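Moschos Copper Pot Still Rum, Batch 4
Bottled by Vilus Spirits, Plirncombe

Pot still rum, aged in used bourbon barrels, cut with spring water and nothing else. No sugar added, no coloring, no chill filtering. 922 bottles in this batch. When they're gone we move on to batch 5, which will be a different rum (different barrels, longer ferment).

In stock: yes
Limit: 4 bottles per order
Proof: 106
Size: 750 ml
Closure: natural cork, wax dipped

What it is

Molasses base. Long open ferment, wild yeast for the first part, then our house yeast takes over. Double distilled in the small copper still, the one we used for batches 2 and 3. Batch 1 was made on the old still and tastes different, please don't write in asking why they don't match.

Barrels went into the upper rack, hot side of the warehouse. Lost a lot to the air. What was left came out darker than planned and pretty thick.

Nose: burnt banana, brown sugar, a little varnish, orange peel.
Taste: molasses cookie, black pepper, oak. Hot in the middle. Opens up with a few drops of water.
Finish: long, dry, some salt and tobacco.
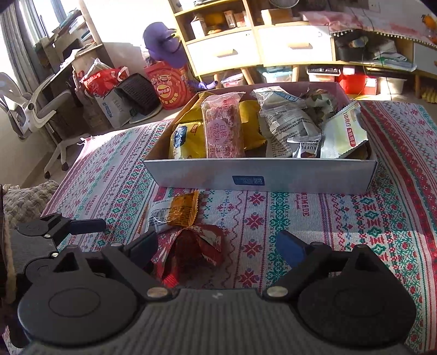

Product notes by the Vilus shop desk
Updated September

Drinking it

Neat first. Then a small splash of water, wait a minute, try again. Over one big cube is fine too. Small cubes melt too quick and you loose the oak.

Makes a good Old Fashioned, go light on the syrup. Daiquiri works but it's a strong one at this proof, cut the pour back a bit. We wouldn't put it in cola, but it's your bottle.

Cloudy? Normal. It's not chill filtered so it can haze up when it gets cold or when you add water. Let it warm up to room temp. Small dark specks at the bottom are barrel char, pour it thru a coffee filter if they bother you.

Gift box

The Pivura box is sold seperately. Heavy card, magnetic flap, holds one bottle and two tasting glasses (glasses not included). Fits batches 3 and 4. Does not fit batch 1 or 2, the old bottle had wider shoulders.

Shipping and pickup

Ships boxed, adult signature needed at the door. We can't ship to every state, checkout will tell you before you pay. No PO boxes.

Pickup at the Plirncombe shop until 6 pm. Bring ID and your order number. We hold pickups for two weeks, then refund and restock.

Broken in transit: keep the box, take a photo, email us the same day if you can. Opened bottles can't come back.

Also in the shop

Moschos White, unaged, 43% ABV. Same still, same molasses. Better pick for mixing.
Moschos Batch 3: sold out
Moschos Batch 2: sold out, no more coming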